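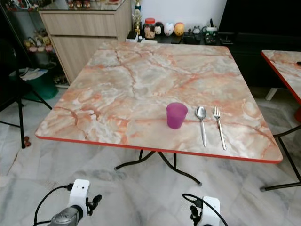

Cup, spoon and fork set out on the folding table, with the grippers at the bottom.

Two-arm setup for table tasks: talk me out of the Korell package
Buying and Budgeting > Arms and Grippers

tinsnips
Posted 06/01/2025

I have a quote from Korell on my desk and I don't like it. I also don't trust my own dislike, so I'm putting it here.

The work is table setting. Cup, spoon, fork, into a row, out of the row, into a bin, back again. We do it on a folding table in a room full of other stuff. The package they want to sell us is a pair of arms, their grippers, wrist cameras, a "workcell table" with a matte top, a light bar, a calibration board, a year of software and something called an onboarding block. They won't price the arms by themselves. I asked twice. The second time I got the same PDF with a different cover page.

Things that bother me:

The table costs more than everything else in the room that isn't an arm. I know it's flat and heavy. So is a door.

The software is per year, per arm, and nobody will tell me in writing what stops working if we don't renew.

"Gripper fingers, consumable." How consumable? The sales guy said it depends on the application. The application is a fork.

The part that's supposed to win me over is that delivery is 9 weeks instead of whatever Lamov is quoting these days. I have the money approved for this budget year only, so that does matter and they know it.

Has anybody here bought the package and been glad of the parts that aren't arms?

-----

grommet_farm
Reply

We have the Korell table. It holds up coffee very well.

Less snarky version: it came with the arms bolted to the back edge, and within a couple of weeks we had moved the arms to their own stand so we could swap tables in front of them. After that the Korell table was a table. If your task is supposed to work in a normal room, buy the arms and a normal table. Buy a second one of the same while they have it, too. When the first gets scratched up you'll want one with the same top.

-----

tinsnips
Reply

Already have a matching second one next to the first, as you can see on the right. It was cheap enough that I didn't have to ask anybody.

-----

lowbatt
Reply

I'm going to disagree with both of you, at least about the table.

Look at that top. It's shiny, it has orange veins running all over it, and you've put a stainless spoon and a stainless fork on it, which are also shiny. Plus a see-through cup. If I were trying to design a surface to make a cheap depth camera sulk I'd come up with something close to that. You'll spend the first month wondering if the arm is bad when the arm is fine and the camera is looking at glare.

The matte table isn't worth what they charge. But "any table will do" is how people end up paying for the expensive camera later. Budget for one or the other.

-----

grommet_farm
Reply

Or a tablecloth.

-----

lowbatt
Reply

A tablecloth moves when you grab at a fork that's lying flat on it. Ask me how I know. You can tape it down and then you have a taped-down tablecloth with tape edges in every picture.

-----

tinsnips
Reply

The shiny top is sort of the point, though. If it only works on gray felt I haven't bought anything I can use. People have ugly shiny tables. I'd rather find out in month one.

The camera question is fair. Korell's wrist cameras are plain color, no depth. They say depth isn't needed. They would say that, they don't sell one.

-----

opentorque
Reply

They may be right about that, for what it's worth. We run plain color on the wrists and one more up high and it copes with spoons. A clear cup is harder. It copes with the cup when the light is boring and doesn't when it isn't.

I'd spend the argument on a different line of that quote, which is cables. I don't see any line for cables. There is a black loop coming off the left bracket in your picture and another one arcing over the right one. Every one of those is a thing that snags on the edge of a table and then you're buying a connector, or a camera. We go through them faster than fingers. Find out what the connector is. If it's a normal one, fine, buy a handful. If it's theirs, ask the price before you sign and sit down first.

-----

tinsnips
Reply

Asked this morning. It's theirs. $237 each, and they come as a set with the bracket, so you can't just get the cable.

I haven't sat down yet.

-----

grommet_farm
Reply

lol. That's the printer ink. The arms are the printer.

-----

benchvise_ok
Reply

Some of this is unfair to Korell. I've bought from them, and from Lamov, and from a reseller I won't name who went under while holding my deposit. Korell picks up the phone. When one of our joints started grinding they shipped a replacement before they had the old one back. You can put a dollar figure on that and it isn't small, particularly if you've got people sitting around waiting on the thing.

You're pricing this as parts. A shop that has to keep it running all year should price it as days lost. I'd take the software and the support, skip the table and the light bar, and keep the calibration board because making your own is a waste of an afternoon.

-----

lowbatt
Reply

benchvise, did you get the joint replaced under the yearly plan or under warranty? Those get blurred together in every one of these stories.

-----

benchvise_ok
Reply

Warranty, first year. Okay. Point taken. I assume they'd have done the same under the plan but I haven't had to find out.

-----

lowbatt
Reply

That's my problem with the plan. Year one you're covered anyway. So the plan in year one is buying software updates, and has anyone here had a Korell update they needed? I had one that changed the gripper open width units and I spent an evening finding that out with a cup.

-----

opentorque
Reply

The units thing got us too.

-----

shelfwarmer
Reply

Lurker, mostly. Two other things I'd put on the list.

Space. Vendors draw you a nice empty square with a table in it. Your table is in with a display cabinet, shelves, a tripod with its legs spread across the left side. A tripod leg on the floor next to where people walk is how a camera gets bumped, and if it's a camera you calibrated, you've lost that. A clamp or a ceiling mount is cheap and it never makes it onto a quote. Put it on yours.

Folding legs. I like the folding table as an idea and I use one. Mine wobbles when a gripper presses down near a corner. Not a lot. Enough that the cup walks. Check yours by leaning on it where the fork is and see if you're happy. Some of them have an adjustable foot and most don't.

-----

tinsnips
Reply

Leaned on it. It gives a little. I'm not happy but I'm also not four-figures unhappy.

Tripod noted. It does get kicked.

-----

grommet_farm
Reply

Has anyone tried the Skekberg fingers on Korell grippers? They list an adapter. They want $200 for a pair, which sounded like a lot until I saw this thread.

-----

opentorque
Reply

Yes. They fit. They're a bit softer, good on the cup, worse on thin handles. The fork tends to roll in them. If your whole life is forks I'd stay with the stock black ones and buy the Skekbergs later, if ever. Also the adapter makes the whole thing longer and you have to tell the software, and the software doesn't have a nice place to tell it.

-----

benchvise_ok
Reply

And it voids the gripper warranty, according to Korell. They put that in an email to me in May. I don't know if they'd hold anyone to it.

-----

lowbatt
Reply

They'd hold you to it.

Since we're naming names, get a number out of Taheri before you sign anything. They do arms alone, you supply the rest. The documentation is thin and the support is one inbox. But you get a real parts list with prices, and when you send it to Korell the PDF with the different cover page tends to grow a discount. I have never bought a Taheri arm. I've used their quote 2 times.

-----

benchvise_ok
Reply

That's kind of a lousy thing to do to a small company.

-----

lowbatt
Reply

I'd buy from them if the lead time weren't what it is. I tell them that too.

-----

tinsnips
Reply

I wrote to Taheri and told them straight out that I have money that expires. They answered the same day, which is more than I expected from one inbox. They can't make my date. They did send the parts list, and the cable is an ordinary one.

So what I've sent back to Korell:

Arms, grippers, wrist cameras: yes.
Calibration board: yes.
Table, light bar, onboarding: no.
Software: year one only, and a written answer about what happens in year two if we don't pay.
Spare bracket and cable sets: price broken out, cable sold by itself.
Fingers: a price list that's good for the life of the warranty.

I expect to lose on the cable. The written answer I'm not giving up on. If they can't say what quits working, I'm going to assume all of it does and cost it that way, and then the package looks pretty bad next to waiting for Lamov and begging for the money again next year.

-----

shelfwarmer
Reply

Leave yourself some unassigned money for camera mounts. And replacement cups.

-----

lowbatt
Reply

And a matte top, when you come around on that.

-----

tinsnips
Reply

I'm keeping the table. I'll post what Korell says about year two when I have it in writing.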